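Feb 25, 2019
Zitville bench, drive caddy task, teleop

Picked up where we left off with the Tomoana set. Goal for the session was clean demos of the caddy pick and insert on the desktop chassis, driven remotely, start pose randomized by hand between runs. Total stands at 466 kept episodes against a target of 1,700, so we are behind what we planned in October.

Rehomed the arm and checked the gripper zero before starting. Closed width was reading 2 mm high again. Reset it from the pendant and it held through the morning. If it drifts again, write the value down before resetting, I forgot to.

Leader arm felt heavy in the wrist joint. Lowered the damping one step. Better for the small twist you need near the bay, worse for long moves, where I overshot a few times and threw those runs out.

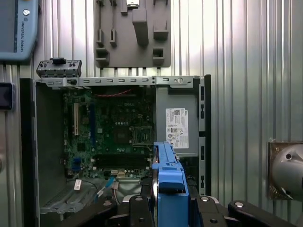
Approach angle matters more than speed. If the caddy goes in from straight above, the operator loses sight of the bay behind the fingers and starts poking around. Coming in tilted and squaring up at the last moment gives a shorter demo with fewer corrections. I'd like everyone to do it this way so we don't end up with two styles in the set again.

Watch the loose cables near the bay. Tuck them before each run but don't tape them down, Hirkley wants some variation in there. Four runs dropped today for a snagged wire. They are marked "snag" in the log and I did not delete them.

Grip force: left at the Jikach default. Tried one notch lower and the caddy rotated in the fingers on contact. Not worth it.

Still to do:
- trim the dead time at the start of each episode, I keep waiting before moving
- second operator on the same start poses
- replay a handful open loop and see where they miss
- ask Hirkley if regrasps count as one demo or get split

Zitville bench notes | Contact: shared bench inbox | © 2019 Jikach | Back to top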